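Questions I keep getting about the automation project
Last updated August 23, 2022

Hi all! Since the January meeting I've been answering the same handful of questions in the hallway, in the elevator and once through a bathroom door, so I'm putting them in one place. I run the training side of the Pellard project here at Hemine. Before that I packed orders on the second shift for years, so I have opinions, and some of them are in here. If your question isn't covered, come find me upstairs or write to me.

What is Pellard, anyway?

It's our name for the whole effort to get robot arms doing part of the packing and folding. The arms come from Mäkelä. The part we do ourselves is the teaching: people do the job with hand-held grippers, the grippers record what the hands do, and the recordings go into training the arms. The software that sorts all those recordings is called Flakuretti, and no, I didn't pick the name.

Am I going to lose my job?

Everybody's first question, and it should be. The written agreement says no one on the current packing crew is let go because of Pellard through the end of the project. It doesn't say anything about after that, and I'm not going to stand here and promise you something I haven't seen on paper. What I can tell you is that the two people who left this spring left on their own, and both of their spots were filled. I've asked for the agreement to be extended and I'll post the answer when I get one, whichever way it goes.

What does a recording shift look like?

You work upstairs at a desk with a gripper in your hand, and you do a small task over and over – fold a cloth, lay it down, crumple it up, start again. A session is 55 minutes and then you take a real break, away from the desk. It's quieter than the floor and you can hear yourself think, which some folks love and some folks can't stand. My first week I was bored silly by lunch. By the second week I'd started noticing how I pick up a corner, which I'd done for years without giving it a thought, and now I can't stop noticing it at home with the towels!

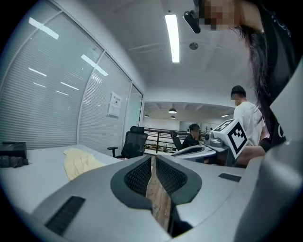
You do get a say in how the tasks are set up, by the way. The order of the folding tasks was changed after three people told us the old one made no sense, and they were right. Bring that stuff to the end-of-week talk or just tell me.

Do I need to know anything about computers?

Nope. You need to know how to start and stop a recording, and we'll show you that in your first ten minutes. Knowing how the goods behave matters a whole lot more. The engineers are sharp, but they had never tried to fold something that fights back, and it showed.

Does it hurt your hands?

It can, if you squeeze like you mean it. Most new people do. The gripper isn't very heavy when you pick it up, but you'll feel it in your forearm by the third session if you hold it out in front of you the whole time. Keep your elbow low and switch sides when the task lets you. If your wrist is sore, say so that same day and we'll move you to labeling for a while. It won't count against you, and your pay stays the same.

Is somebody grading how fast I am?

No, and I pushed hard on this one. We do keep a tally of recordings. The goal for the first round was 3000 and the crew made 3441, so thank you, that was a lot of folding. But the tally is for the whole group, and your supervisor doesn't get it broken down by name. Slow, clean recordings are worth more to us than quick, sloppy ones anyhow.

Do the cameras record me?

The ones on the grippers see a wide area, so yes, you or the person next to you may well end up in there. Faces get blurred before anything goes into the shared folder. Please don't leave personal mail or your phone screen out where it can be read. If you'd like to see what one of your own recordings looks like, ask and I'll pull one up for you.

What about pay?

Recording hours are paid at your normal rate plus the skills supplement, same as forklift hours. If you were on second shift and came over to days, you keep your evening differential for the first 41 days. After that it drops off. I know that stings, and it's the complaint I hear most, so please keep sending those in writing – Oskari Hakala in personnel reads them, and he needs to see more than my signature on the page.

Can I say no?

Yes. It's voluntary, you can stop partway through, and you go back to your old station with your old hours. Four people have done that so far. One of them came back again later.

When do the arms show up on the floor?

The first one goes in at the end of line two, on the light items only, with a person working next to it the whole time. I don't have a date I trust, so I'm not giving you one. There'll be a walkthrough for every shift before it's switched on, second shift included, and I'll be at all of them. Bring your questions, and bring your own coffee, the machine down there is broken again.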